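4.3 台面清洁与保养

适用范围：Bresine 系列浅色木纹台面工作桌。

所需用品：软质无绒布两块、中性清洁剂、清水、塑料刮片。

1. 移开台面上的物品，用干布沿木纹方向拂去浮尘。
2. 按 4000 毫升清水兑 80 毫升清洁剂的比例配制清洁液。
3. 将布浸湿后拧干，自远端向近端擦拭，每次擦拭的区域应略有重叠。
4. 用清水布复擦一遍，再以干布收干。桌边和转角处不得留有积水。

注意：禁止使用钢丝球、研磨膏、含氯漂白剂及丙酮类溶剂。

5. 从侧面逆光检查台面。顶灯直射处会出现泛白的反光，容易掩盖痕迹，应变换观察角度后再作判断。
6. 发现条状灰色痕迹时，先用湿布覆盖片刻，再顺痕迹方向轻擦。仍未清除的，用塑料刮片以小角度推除，不得使用金属刀具。 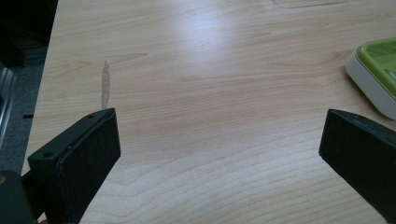

7. 细弧线状痕迹应先按笔迹处理：用湿布轻擦，颜色变淡的，重复步骤 3 和步骤 4；无变化的，按划痕登记，不要反复用力擦拭。
8. 木纹中颜色较深的弯曲条带属于饰面图案，不作污渍处理。

小心：清洁液不可直接喷洒在台面接缝上。液体渗入后可能引起边缘鼓起，此类损坏不在保修范围内。

说明：划痕修补笔需另行订购，订货号 321，颜色应与台面铭牌所示色号一致。修补步骤见第 42 页。

本节修订日期：2022年7月10日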